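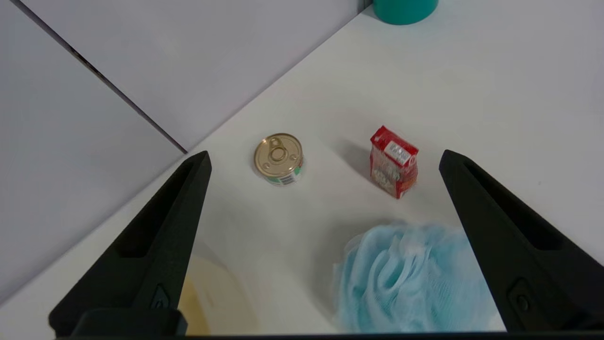

White tabletop with pale gray wall panels meeting at an angle.

Budeo Wall Panel, Series 884
Manufacturer: Tavirero
Category: Interior panels and partitions

Budeo panels are used to line or divide rooms where desks, benches or worktables stand close to the wall. The panels are supplied as single boards and joined on site with a concealed spline. They are not load-bearing and must not be used as the only support for shelves, cabinets or worktops.

Specifications
Panel width: 600 mm
Panel height: 2,000 mm
Thickness: 20 mm
Core: medium-density fiberboard
Face: painted, both sides, low sheen
Edges: square, sealed on all four sides
Standard colors: pale gray, white, sand
Installation: indoor only

Joining and corners
Straight runs use the S spline, which is pressed into the groove on the long edge of each panel. Corners use the C profile, available for inside or outside angles. The profile holds the panels at 90 degrees. For other angles, order the Achterberg hinge strip, which is set to the required angle during fitting and locked with two screws at the top and two at the base. The hinge strip leaves a narrow visible line at the joint. Paint for this line is not included.

Cut panels on the groove side only if the adjoining panel will be fixed with adhesive. A cut edge has no factory seal and should be coated before the panel is put up.

Fixing to an existing wall
Check the wall with a straightedge first. Hollows can be packed with battens, and high spots should be sanded or scraped back. Fasten the lower rail, stand the panels in it, then fit the upper rail. Leave a gap at the ceiling -- the upper rail covers it. On masonry walls, use plugs suited to the wall type. Fasteners are not supplied, as they depend on the wall.

If a table or bench will stand against the panels, set it slightly clear of the face. Repeated contact in one place will polish the paint and leave a mark that cleaning does not remove.

Cleaning
Wipe with a soft cloth and water with a little dish soap. Do not use scouring pads, acetone or chlorine bleach. Pencil and light scuffs usually come off with a white eraser. Touch-up paint is sold in small jars under the color name.

Color matching
Panels from different batches may vary slightly in shade. The batch code is printed on the carton label, next to the article number. Order all panels for one wall together, and mix cartons when fitting.

Supplied with each panel
One S spline
Fitting instructions

Ordered separately
C profile
Achterberg hinge strip
Lower and upper rails
Touch-up paint

Delivery
Panels ship flat, two per carton. Store them flat and indoors, and open the cartons the day before fitting so the boards can adjust to the room.

Technical contact: Hazel Quintanilla, Panels and Partitions
Page revised Feb 9, 2023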